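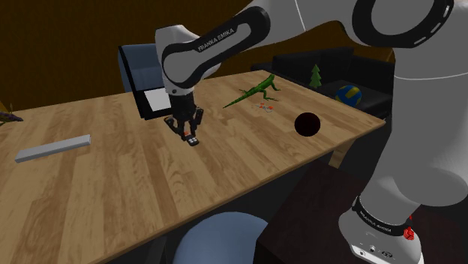 The Ellik handling rules are now in their second full draft, and the work Curon funded for this period is mostly complete. The rules cover how a tabletop arm should pick up, carry and put down household items when other things are lying close by. We have kept to the plan of trying each rule in simulation before it goes to the Brululside lab. The simulated room has a Franka arm over a long wooden table, and the items are deliberately left where a family might leave them, so a toy lizard can be lying close to the gripper and a dark ball can be resting farther along the same table. A rule that only works on a clear table is sent back for rewriting.

Rules drafted and tested

The draft now holds 35 rules. Of these, 21 have been through simulation and are worded the way we expect to keep them. Another 8 have been tested and need changes, and the rest are still waiting for a test plan. We had hoped to have fewer in that last group by now. Writing a rule takes an afternoon, but deciding what counts as breaking it has taken much longer than we allowed for in April.

The clearance rules are in good shape. They say how far the fingers and the forearm must stay from anything that isn't the target, and they treat the two separately. In the first draft we had one distance for the whole arm, and testers at Brululside read it three different ways. The new wording names the part of the arm each time.

The rules on speed near the table are also settled, apart from one open point on what the arm should do when its path is blocked halfway. Peng would like it to stop and wait for a person. Our own view is that it may back up along the path it came by, provided it is holding nothing. Both versions are in the draft, marked as options.

Small items with controls
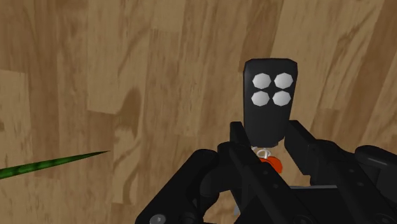
Simulated grasp of a key fob, held upright with its four buttons clear of the fingers.

Section 4 is new and deals with things like remotes, phones and key fobs, where a badly placed finger can press something. The main rule is short: grip the casing and keep the fingers off the controls. Where the item is too small for that, the operator has to sign off on the grasp first.

A second rule in this section covers attachments. Rings, tags and cords tend to sit right where the gripper wants to close, and our early wording ignored them. The draft now says that an attached part counts as part of the item when clearance is checked, and that the item may not be set down on top of its own attachment. We don't yet have a good rule for cords that hang free – the simulator handles them poorly, and we would rather leave a gap than publish something we can't check.

Record keeping

Every simulated run is logged with the rule it was testing, the starting layout and the result as judged by a person. We have over 200 runs logged under the new form. The old form left the judge's reason optional and most people skipped it, which made disagreements hard to sort out afterward. The reason is now required. Older runs have not been converted and are not used as evidence for any rule in the draft.

Problems

The wording review was slower than planned. Comments from Peng came in on an older version of the text, and matching them to the current section numbers used up time set aside for testing. Future drafts will carry the version on each page.

We also found that two rules contradict each other when the target is touching another object. One says to stop at contact, and the other permits a gentle push to free the target. Neither has been removed yet. Both are among the rules needing changes.

Next period

Lab trials at Brululside will start with the clearance rules, then move to Section 4. No change to the budget is requested. We do ask Curon to confirm whether the final text should include the log form as an appendix or as a separate file, as this affects the page layout.

Posted 2024-11-02 by Vasanthi Acharya

8 shares | 0 comments

Related items
Ellik: first draft of the handling rules
How to fill in the run log
Comments from Peng on arm speed near people
Brululside lab: booking and access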